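Waiting on a family visa, part two
28/01/2025

I said in October that I would write again when there was something to say. There is a bit now, so I'll put it down before I forget the order of it.

My cousin's husband, Amirhossein Nazari, applied to join her in Landlow last year. The form ran to 45 pages once the bank statements and translated certificates were in. It went off by recorded post and we got a reference number ending in 2846, which I now know better than my own phone number.

For 11 weeks there was nothing. Then a letter came asking for a second proof of address, because the tenancy agreement was in her maiden name, Mirzaei. We had sent the marriage certificate with the first bundle, but we sent it again. 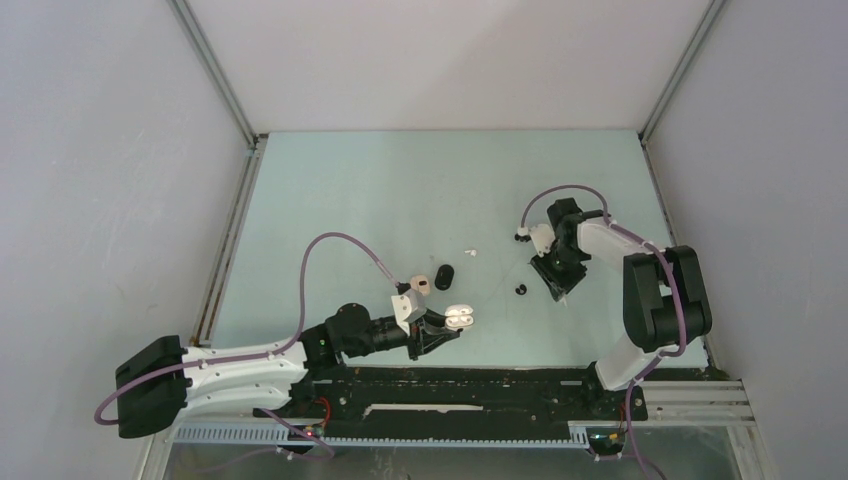
Pale blue tabletop, grey walls.

I went with her to the advice session at the Duswood library. There were two advisers and a long queue, and we waited around 95 minutes. The woman we saw was good. She read the letter twice, told us which page to answer and which to leave alone, and photocopied everything before we left.

She also said the rules on income had changed and that plenty of people in the queue had come about that. It didn't affect us as the application went in before the change, but I would check the date on anything you read online. Half of what I found was old.

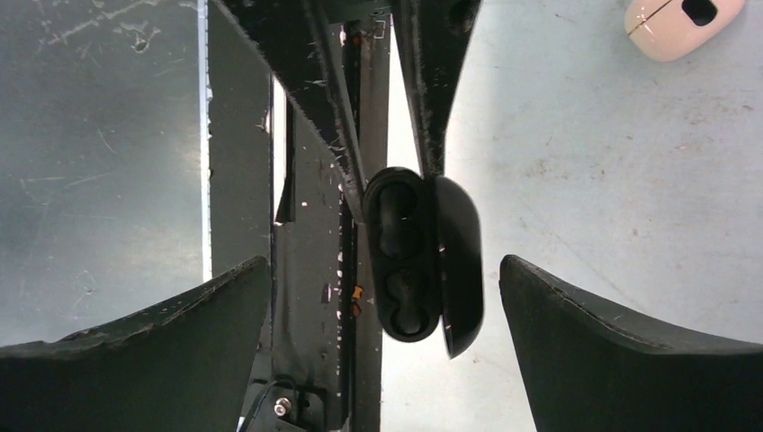
Can you travel while the application is being looked at?
It depends on the type of visa and where you applied from, so ask an adviser before you book anything. We were told to leave his passport where it was and wait.

I wrote to our MP as well. The office replied in a few days with a standard letter, then a proper one a fortnight later saying they had asked for an update. I don't know if that made any difference. The file moved to "under consideration" the same week.
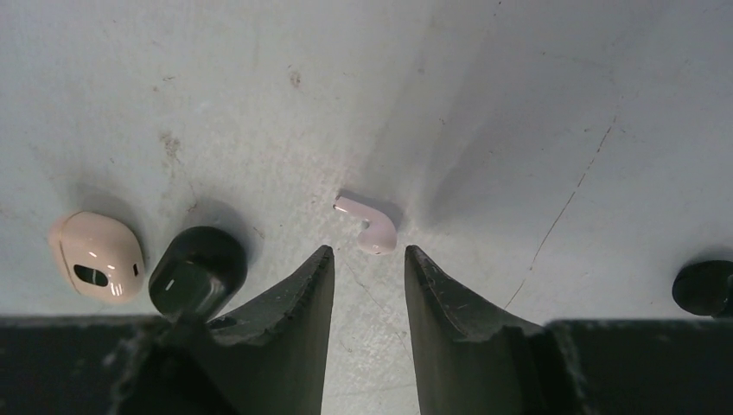
What we'd do differently

Scan every page before posting it. Put both surnames on the covering letter. Keep the envelopes, as the postmarks were asked for once.

The Namum café on the high street lets you use its printer for a small charge, and it is quicker than the library one. I'll post again when we have a decision.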